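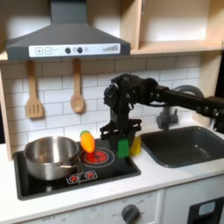 The Drendine kitchen, mid-shift. Carrot on the stove, as tradition demands.

Kitchen duty continues, and we are short of cooks

Regular readers will remember that back in the spring we promised a robot that could tidy a kitchen. We would like to clarify that we meant a very small kitchen, with one pot, and that we never said which year.

Progress is real, though. The Drendine set now stands at 1523 usable examples, all of them recorded by a person steering the arm by hand through one short job at a time: pick up a block, put it down somewhere else, back away without taking the faucet along. The learning system watches the recordings and tries to work out what we were up to. On some afternoons it has a better idea than we do.

The target for the end of November is 3377. People keep asking where that number came from. It came from Hanna Kaczmarczyk, who worked it out on the back of a delivery slip from the number of jobs on the list, the number of starting layouts and the share of recordings we usually have to throw away. The slip is taped up by the door at Galtitz and may be consulted by anyone who doubts it. Several have, and all of them came back quieter.

A word about the thrown-away ones. We've tossed over 450 so far. Most were lost to ordinary things, like a dropped block or an operator who stopped halfway to take a call. A good many were lost to showing off. If you have discovered that you can spin the wrist all the way around before setting an item down, we're happy for you, but the system will learn that too, and then it'll do it every single time, forever, with the pot.

Please also go easy on the neat layouts. Left alone, every one of us puts the objects back in the same tidy spots, and the model ends up knowing those spots by heart and nothing else. Use the layout cards. If the card says the carrot goes somewhere silly, put the carrot somewhere silly. The card doesn't care about your cooking.

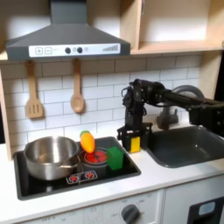

Do I need any experience to take a shift on the arm?

Most people start with none. You get a half-hour walkthrough and then four practice runs that don't count toward the set, and after that your recordings go in with everyone else's. Gamers tend to pick it up quickest, and people who cook for a living get the most annoyed by it.

Other kitchen business

The labels. Every recording needs a one-line instruction, typed before you start and in words you would say to another person. "Move the green block next to the sink" is good. "Do block thing" isn't, and whoever has been typing it should know that the log keeps initials. A bit of variety is welcome, so if you've already written "move" ten times, try "put" or "set." Please stop short of verse.

The Skostari comparison. Our friends at Skostari are running the same job list on their own counter, and the two sets will be pooled for the winter training run. They're ahead of us by a margin we have decided not to print. Their layouts are also more varied than ours, which stings a bit more.

The Ševčík script. The new version of the checking script flags any recording where the gripper sits still for too long at the start. Breathe, take hold of the controls, then press record, in that order. If yours gets flagged anyway, trim it and resubmit; there's no need to write to Hanna about the injustice.

Open shifts are on the sheet at Galtitz. The 8 a.m. slots are, mysteriously, all still free.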